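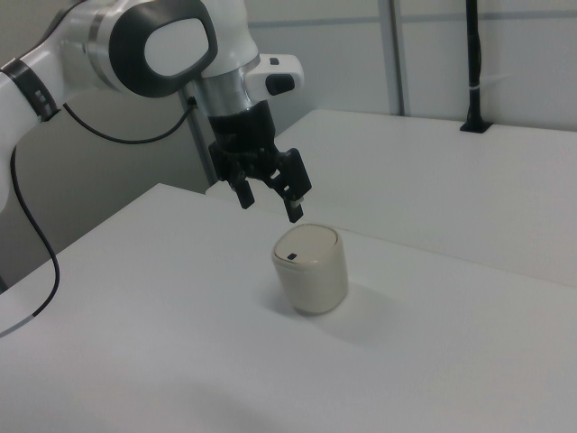

Reading time: 11 minutes

Lidded canister

A lidded canister is a small or medium vessel with a round base, an upright or slightly tapered wall and a separate lid, used for the keeping of dry, creamy or small loose goods. The word covers many household objects which in daily speech have names of their own: the tea caddy, the sugar box, the cotton box of the bathroom, the cream jar, the salt pot. What they have in common is the round plan, the wide mouth and the lid which can be taken off fully. A vessel with a narrow neck is normally called a bottle, and a vessel with a hinged lid is treated by most writers as a separate group.

The article describes mainly the short type, in which the height is the same as the width or smaller. For the tall type see Storage jar and Spaghetti jar.

Name

In English the word canister came through Latin from a Greek word for a basket made of reed. The meaning of a basket was lost slowly, and the word moved to boxes of metal, first of all those for tea. Today it is used for vessels of any material. In shops the words canister, jar, pot and tub are mixed freely, and the same object may be sold under two of these names in two neighboring departments. The collector Roman Chmielewska, whose handbook "Small Round Vessels" is often used for the sorting of private collections, proposed to keep the word canister for pieces in which the lid is as wide as the body or nearly so. The proposal is practical but was not taken up by everybody.

Shape

The body of the short canister is a cylinder or a cone with the top cut away. A true cylinder has the same width at the base and at the mouth. In the tapered form one end is narrower, usually by a small amount, so that a person often notices it only when two pieces are standing side by side. The taper has some use in production, as a piece with sloping walls comes more easily out of a mold. It also allows bodies which are narrower at the base to be put one into another when they are empty.

The edges may be sharp or rounded. A rounded edge is more pleasant to hold, is less quickly damaged and is easier to wipe. Inside the vessel the same is true for the corner between the wall and the floor: where it is rounded, a spoon can reach the last of the content, and where it is sharp, some powder always stays behind.

Handbooks usually give these parts:

Foot: the ring or flat surface on which the vessel stands. 
Floor: the inner bottom. 
Wall: the side, plain or with grooves. 
Rim: the upper edge of the wall. 
Lid: the separate cover. 
Knob: a grip on the lid, absent in many modern pieces. 
Gallery: a small step inside the rim, on which certain lids rest.

Lids

The lid decides the use of the canister more than any other part. Four types are common.

The drop lid lies in the mouth by its own weight. It is opened with one hand and is found on salt pots and sugar pots which are used many times in a day. It does not keep out moist air and it falls off when the vessel is tilted.

The cap lid goes over the outside of the rim, like the lid of a shoe box. When it is made with care, the air under it slows the closing, and the lid sinks down by itself. Old tea boxes of good quality are known for this slow sinking, and sellers like to show it to the customer.

The screw lid has a thread. It is the usual type for creams, ointments and spices. It needs two hands, or one hand and something to hold the body still, and a smooth round body without any grip can be difficult for a person with weak or wet fingers. For this reason some makers put fine ribs on the side of the lid, and others make the body heavier.

The press lid, also called the plug lid, has a ring of soft material which is pressed against the inner wall. It gives a good closure for coffee and flour. The ring has to be removed and washed from time to time, and it is normally the first part to wear out.

From a distance the types are not always easy to tell from each other. In many modern designs the line between lid and body is made very thin on purpose, and a screw lid may look the same as a cap lid until it is turned.

Materials

Canisters are made in stoneware, porcelain, glass, tinplate, aluminum, wood, bamboo and many kinds of plastic. Each material brings its own habits of use.

Ceramic pieces are heavy for their size and stand firmly. They do not take on smell if the glaze is whole. The unglazed ring at the foot can scratch a soft table, and a small felt or cork disk is sometimes fixed under it.

Glass lets the content be seen, which is an advantage for pasta and beans and a disadvantage for tea, spices and other goods that suffer from light.

Metal is light and strong and keeps out the light fully. Tinplate rusts where the coating is scratched, and most often the rust begins at the rim, where the lid rubs.

Wood and bamboo are pleasant to the hand but must not be left in water. A wooden lid on a ceramic body is a frequent combination, and it may become tight in a wet summer and loose in a heated room in winter.

Plastic does not break easily and can be made in thin walls. It may keep the smell of strong spices, and pale types can be stained by turmeric or tomato powder.

Color and surface

White, cream and beige are the most usual colors for canisters of the plain modern type. They fit with other objects in the kitchen and the bathroom, and they do not show dust as dark pieces do. On the other hand a cream vessel on a white table or shelf shows its own color more strongly than it does alone, and people who buy it as "white" are sometimes surprised at home. Catalogs use the words off-white, ivory, bone, sand and oat for shades which lie very near to each other and are not used in the same way by any two makers.

The surface may be glossy or matte. A glossy surface is wiped clean in one movement but shows fingerprints. A matte surface has a quiet look and gives a better grip. Its weak point is that metal spoons and rings leave gray lines on it. The lines are small amounts of metal left on the surface and in most cases are not scratches. They can be taken away with a soft paste cleaner, used with little pressure.

Sizes

There is no common standard. Makers give either the volume to the rim or the volume under the lid, and the two figures can be quite different when the lid is of the plug type. A buyer who wishes to keep a full package of flour or sugar in one vessel should therefore measure the inside.

Sets are normally graded, so that the smallest piece can be used for salt or tea bags and the largest for flour. In the Clinura range, which was made in the town of Kosdale, all sizes had one width and were different only in height, and for this reason 2 lids from any pieces of the range could always be changed with each other. The idea was copied by Lis, a smaller workshop in the same town, but with a cap lid in place of the drop lid.

Use in the household

In the kitchen the short canister is used for what is taken often and in small amounts. It stands at the back of the counter or on an open shelf. It should not be kept directly beside the stove, where steam and heat damage the content, even under a good lid.

In the bathroom it holds cotton pads, hair ties, bath salt or soap pieces. In the office and workshop it is found with paper clips, screws, buttons and coins. A wide mouth is important in all of these cases, as the fingers must reach the floor of the vessel. Very low pieces are more comfortable for small objects, and they do not tip over when the lid is pulled.

Labels are a question of taste. On a vessel which is not transparent some marking is useful when several stand together. Pencil on a piece of paper tape is sufficient and leaves nothing behind.

Cleaning

The lid and the body are washed separately and must both be fully dry before they are closed. A vessel put away damp and shut will smell after a few days. If the smell has already come, the canister is left open with a spoonful of baking soda in it, and washed again later. Rings of silicone or rubber are pulled out with the fingers, never with a knife.

Collections

The Flestorbridge Household Museum has 3,308 lidded vessels in its register, of which 2,000 are canisters in the narrow sense. The short plain type without decoration is poorly represented, as such pieces were for a long time considered too ordinary to be given a number. A separate display of 11 undecorated pieces was opened in May and includes an early Clinura sugar pot with its first lid.

See also

Caddy spoon 
Ginger jar 
Pantry 
Storage jar 
Tinplate

This page was last changed on 30 September 2019.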